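Community Help Exchange
Home > Equipment and Automation > Sorting, Packing and Tidying

Can a machine yet take over the sorting of mixed donated goods?

Posted by Nasrin Bahrami, 12th December
Viewed 2766 times

I write on behalf of the Gesen Community Reuse Centre, where I am responsible for the sorting room. The centre receives household goods in cartons from the public, and each carton must be emptied, its contents assessed, and each item placed in the correct tub for cleaning, sale, recycling or disposal. At present all of this work is done by hand.

Our management has asked me to prepare a short paper on whether any part of the sorting could be given to a machine within the next budget period. I have read a number of supplier brochures. They are confident in tone, but the goods they show are nearly always identical cartons or bottles on a moving belt. Our goods are never identical. A single carton may hold jewellery, crockery, craft supplies, paper and things that have become tangled together on the way to us.

The centre receives 150 cartons in an ordinary week and considerably more in December. We have one bench with a power supply, a level floor and good lighting. We do not have a conveyor, and there is no room to install one. Breakage is a serious matter for us, as the crockery shelf accounts for a large share of our shop income.

I should be grateful for advice on the following matters. Is there equipment that can empty a mixed carton without a person standing beside it? If there is not, which portion of the work might reasonably be automated? I should also like to know what we ought to ask a supplier before agreeing to a trial. Replies from people who have used such equipment in a working room, as opposed to a showroom, would be particularly welcome.

Reply from Jafarzadeh Workshop Services

Our firm maintains handling equipment for small workshops and stores, and we have been asked this in one form or another many times. The short response is that a mixed carton of household goods remains beyond what we would recommend leaving to an unattended machine. Parts of the job can be done, and it is worthwhile to separate them before speaking to anyone who has something to sell.

Emptying a carton involves at least four different skills. The machine must decide where one object stops and the next begins. It must choose a place to take hold. It must lift the object clear without dragging its neighbours along, and it must put the object down in a state that is useful to the next person. Commercial equipment is now quite capable at the last of these. It is fair at the second where the objects are rigid and dry. The first and third are where trials in rooms such as yours tend to come to grief.

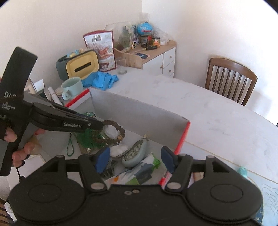 Mixed cartons are difficult mainly on account of the variety of surfaces and weights they hold. A setting of grip force that is correct for one object will be wrong for the one touching it. A bead bracelet hanging from the tips of the jaws has been picked up well enough, but it has no fixed shape, and it may catch on the rim of the box or swing against whatever is near. The ceramic piece with the painted flowers, lying on its side among paper packets, calls for a wider opening and a slower approach. Cotton balls in a small dish present another problem again, as a machine must be told whether it is to take the cotton or the dish. Tinsel is the worst of the lot in our experience. It wraps itself around fingers, linkages and any other item within reach, and we advise clients to have a person remove it first.

Rubber finger pads do help. Soft pads forgive a small error in position and are less likely to chip a glaze. They also wear, and they collect dust and fibres, which reduces their hold. Please allow for the cost of replacement pads in your paper, together with the time needed to clean them.

With regard to what might be automated, we would suggest the following:

Moving filled tubs from the bench to the shelves. This is repetitive and hard on the back, and the tubs are all of one size.

Weighing and labelling tubs. Equipment for this is mature and inexpensive to maintain.

Flattening and baling empty cartons, provided that someone has checked that they are empty.

Sorting a single class of goods after a person has made the first separation. Books are suitable. Hard plastic containers are suitable if they are clean.

We would not propose crockery at this stage, given what you have said about breakage.

Reply from Pasance Neighbourhood Store, Stockroom

We tried one for 3 weeks. It was fine with boxes of tea and hopeless with everything else. It would pick up a scarf and bring half the carton up with it. Our staff spent more time watching it than they had spent sorting. The supplier was courteous and took it back.

Get a height-adjustable bench first. Better value.

Reply from Grerkora Regional Skills Centre

The two replies already given are in keeping with our own findings. I would add some remarks on the conduct of a trial, as the original post asks specifically about this and the matter is frequently neglected.

A supplier will generally offer to bring its own goods for the demonstration. This offer should be declined. The centre should set aside 6 cartons exactly as they were received from the public, with nothing removed and nothing rearranged, and should ask that these be emptied at the centre's own bench. The supplier may be told the range of weights in advance, but should not be shown the contents.

The following should be recorded for each carton:

The number of items placed in the correct tub without help.
Each occasion on which a person had to intervene, and for how long.
Any item dropped, marked or broken.
The total time, including the time taken to set up and to clear a jam.

Interventions should be recorded with particular care. It is common for a demonstrator to reach in and free a snagged item almost without thinking, and for the carton to be counted as a success afterwards. If a hand enters the carton, it is an intervention.

The centre should also ask in writing how the machine has learned to handle goods of this kind, and whether its training included items that were tangled, nested or lying on their sides. Skill with tidy rows of goods does not carry over reliably to a jumble. Where a supplier states that the machine will improve through use, it should be asked who will correct its errors in the meantime, and whether that labour has been included in the price.

On safety, an arm sharing a bench with staff must be assessed in the place where it will stand. A certificate relating to another site is not sufficient. Staff should be shown how to stop the equipment and should practise doing so before it is switched on for regular work. Long hair, lanyards and loose sleeves should be kept well away from any moving linkage.

As to the larger question, my view is that the judgement involved in sorting is undervalued in most of these discussions. An experienced sorter recognises a cracked cup by the sound it makes when set down and knows which odd lids are worth keeping for a day or two in case the base arrives. Equipment on the market at present does not replace this. It may be sensible for the paper to recommend help with lifting and weighing in the coming period, and a fresh review of picking equipment once that has been paid for.

Comment from Nasrin Bahrami

Thank you to all who replied. The point about interventions will go into the paper as written, with acknowledgement. I have asked two suppliers whether they would agree to a trial on unopened cartons. One has accepted, and I have yet to hear from the other. I will also be obtaining a price for a height-adjustable bench.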